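Treatment room and stockroom check, Mekgate Skin Clinic, Rullemberg
Checked by Bastian Wunderlich
18 February 2024

Status key: OK, Fix, Recheck.

1. Hand basin and soap, room 1. OK.
Hot water reaches temperature quickly. Paper towel dispenser refilled before opening.

2. Hand basin and soap, room 2. Fix.
Tap drips when fully closed. Washer to be replaced. The basin can stay in use.

3. Steamer. OK.
Tank emptied and descaled. Distilled water only, and the bottle is labelled. Arm joint holds its position at full height. Lead has no nicks.

4. Magnifying lamp. Recheck.
Clamp tightened but still creeps down after a few minutes. Do not position it directly over a client's face until it has been looked at again.

5. Wax pot. OK.
Thermostat cuts out where it should. Collar changed. No double dipping of spatulas; the reminder card has gone back up beside the pot.

6. Peel products. Fix.
Two bottles of the Barrera glycolic had no opening date written on them. Both discarded. Date goes on the base in permanent marker, not on the lid, as lids get swapped.
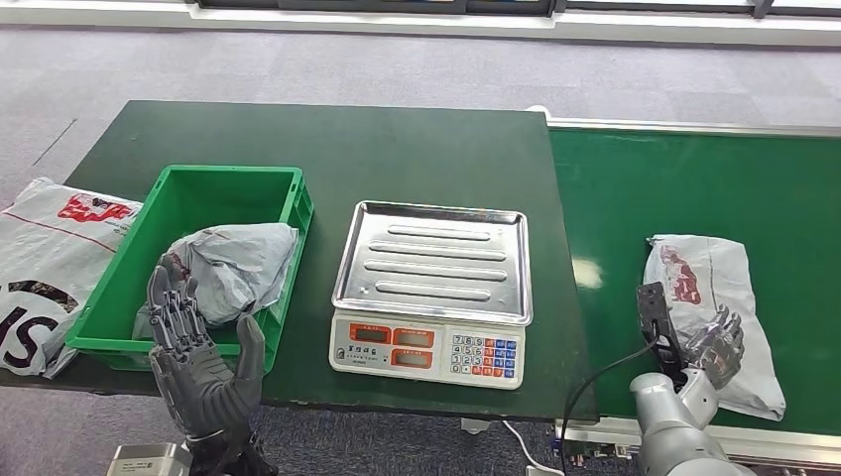
7. Eye gel and serum testers. Fix.
Pump testers are fine. The open jar on the front counter has to go. Staff were using clean spatulas, but customers were using fingers. Replace with a pump or single-use sachets.

8. Stockroom shelving. OK.
Nothing heavy above shoulder height. The 200 mL toners have been moved to the lower shelf and the 100 mL size sits above them.

9. Stockroom temperature. Recheck.
The vitamin C serums are meant to be kept cool and out of the light. The thermometer read 18 degrees in the morning, with no afternoon reading taken. Write both in the book for the rest of February.

Comments received on items 7 and 9
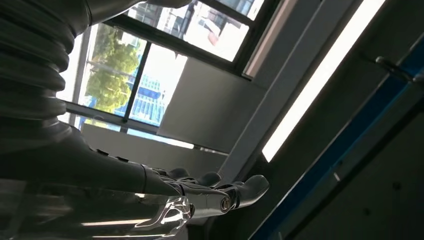
Bastian, the Ukitmont sachets dry out at the corners if they sit near the window, so I would rather have the pump. Same supplier, and the refill fits. On the serums, could we just keep them in the cupboard in room 2? It faces south and stays cooler than the stockroom all day.

Pump agreed, to be ordered this week. The room 2 cupboard is fine for serums provided the tint and the developer come out of it first. Those need their own shelf with a lip.

10. Patch test records. Fix.
Three lash tint cards were missing a signature. No signature, no treatment, including for regulars.
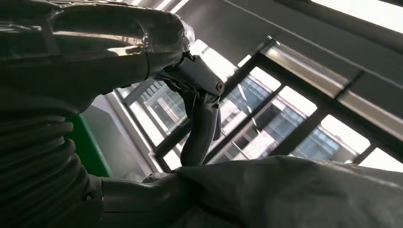
11. Towels and linen. OK.
Washed hot, dried fully, stored in the closed cupboard. Used linen bin has a working lid.

12. Sharps container. OK.
Below the fill line. Wall bracket secure.

13. First aid kit and eyewash. Fix.
Saline expires at the end of the month. Replacement to go in before then and the old one thrown out the same day.

Items 2, 4 and 9 carried over to the next check.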